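## 4. Inspection practice for the arm cell

The procedure in this section was drafted for the tabletop cell used in the Grelmont module. It adapts the checklist from the Trandale handbook, which covers fenced cells and says little about shared tables. Ruwan Samarakoon reviewed the first draft and asked for a separate line on fingers.

**4.1 Before power-on**

- Read the gripper label and enter the ID in the log.
- Check both finger screws by hand.
- Trace each cable from wrist to elbow. A loop must not be able to catch on a tray rim.
- Place the tray inside the reach limit of 900 mm.

**4.2 Fingers**

Surface scuffing is accepted. A chipped tip or a raised edge along the slot is grounds for replacement. Fingers are wiped every 12 runs, and the wipe is logged even if no dust is found.

**4.3 Speed**

Approach speed is held to 100 mm/s whenever a person is within reach of the table. The earlier limit in the Howlader draft was higher and was dropped after the October review.

**4.4 Results**

We applied the checklist to 42 starts. Cable routing gave the most entries, mainly loops near the elbow. Two starts were stopped for a finger screw. The log form has no field for objects stored at the back of the table, and entries on this point were inconsistent between operators. A field should be added before the form is used at Tollham.
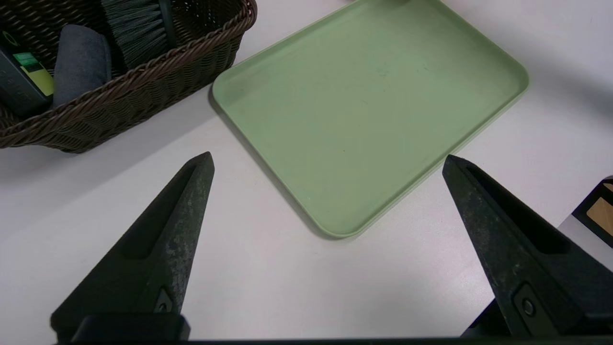
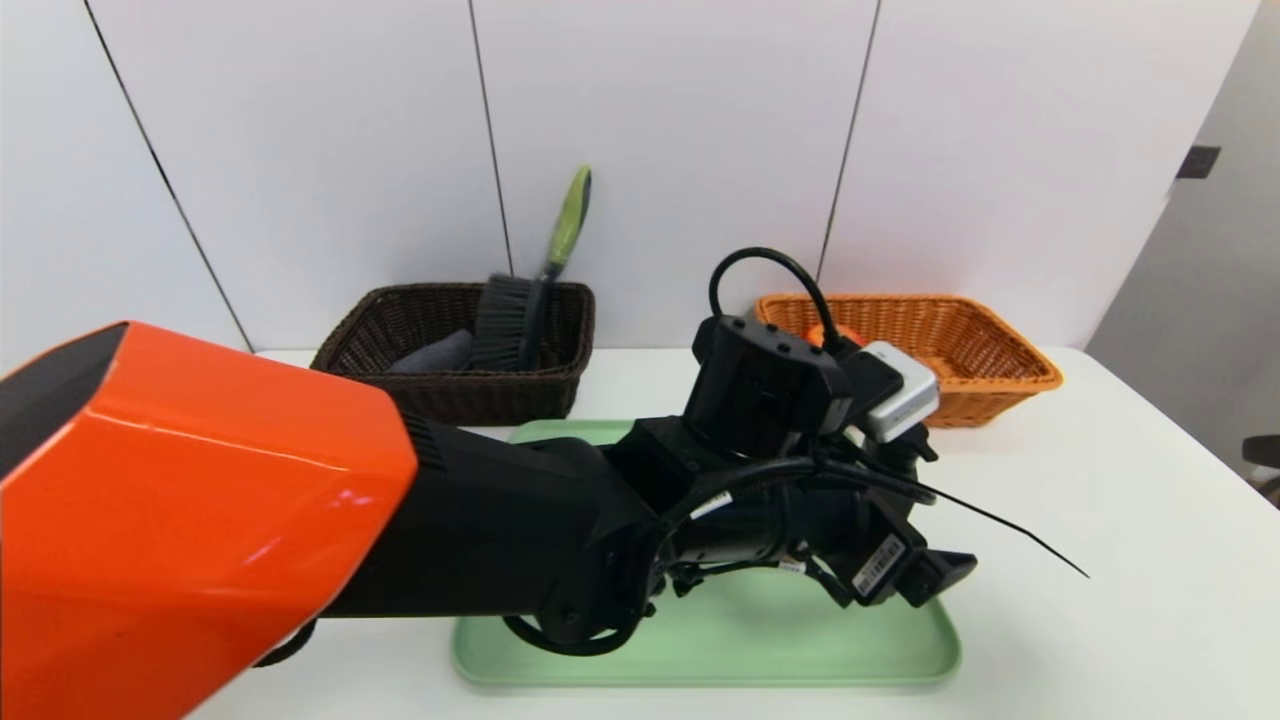
Figure 4. Gripper fingers from the wrist camera (first) and cable routing at wrist and elbow (second).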